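How Levers Work

By Séverine Texier
May 1, 2015

A lever is a stiff bar that turns about a fixed point. The fixed point is called the pivot, or fulcrum. The push or pull you give is the effort. The thing being moved is the load.

The distance from the pivot matters. A small effort far from the pivot can balance a large load close to it. A bar with the effort 700 mm from the pivot and the load 100 mm from it multiplies the effort by seven. There is a cost – your hand must travel seven times as far as the load. 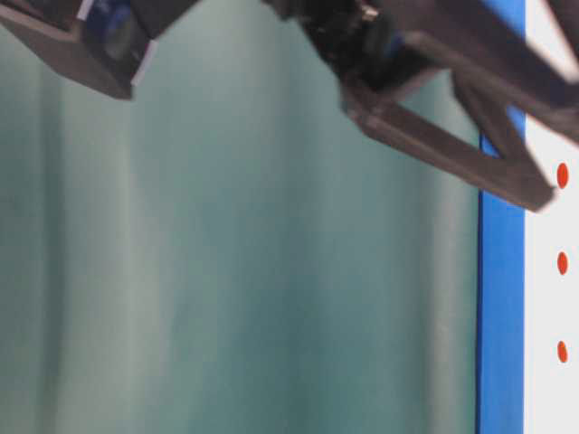
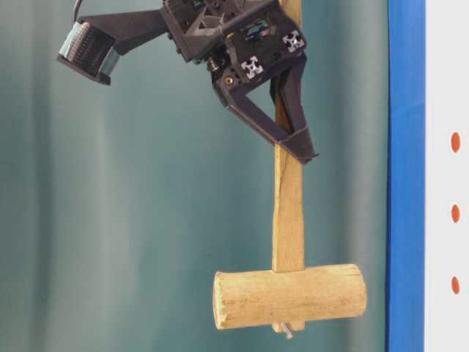
Reading time: 2 minutes

Levers are sorted into three classes. In the first, the pivot sits between effort and load, as on a see-saw. In the second, the load is in the middle, as in a wheelbarrow. In the third, the effort is in the middle, as in tweezers.

A mallet swung from the wrist is a third-class lever. Gripping it near the end of the handle makes the head move faster.

Try it: rest a ruler on a pencil. Put one coin on one end and two on the other. Move the pencil until the ruler balances, then measure both distances.

Words to know
Pivot: the point a lever turns about.
Load: the thing being moved.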